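4.2 Contact onset from wrist views

Open-jaw frames are the hard negatives for the onset detector. Texture only, nothing between the fingers. The Drerach tracker wants corners, and wood grain gives it lots of weak ones that slide along the streaks.
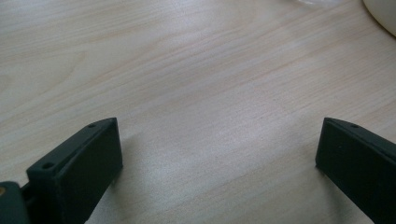
One reviewer asked why we don't gate on jaw width and skip the vision branch. Width alone fires late on thin film, in our logs by up to 15 frames. We kept both.

Clear plastic is the main failure class. From the wrist it's a pale smear at best; from the head view the wrinkles and the contact area are at least visible, so onset labels were drawn on the head stream and then copied over to the two wrist streams by timestamp (Fig. 7).

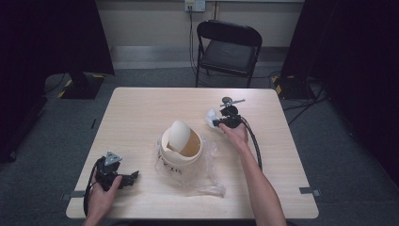

The second annotator objected that copying labels this way bakes clock drift into the ground truth. Fair. We re-synced all 469 episodes with the Zutby aligner and dropped 17 where drift went over one frame.

Figure 7. Head view, both grippers at the table, bag and container in the workspace.

Idle segments next. Planner has to hold its last waypoint when the jaws are open and nothing is in reach, but the value head kept drifting towards the white object at the edge of view. Masking the outer border fixed most of it, see Table 3.

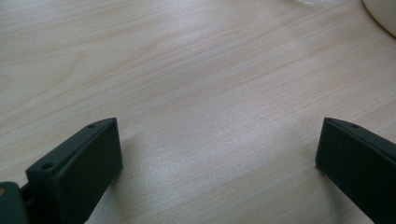 According to Wasilewska, a border mask throws away the only cue for the next reach. Agreed in part, the mask is now appplied only when the head stream is also present. Retraining on 3172 idle clips, same seed. Recall on film still poor.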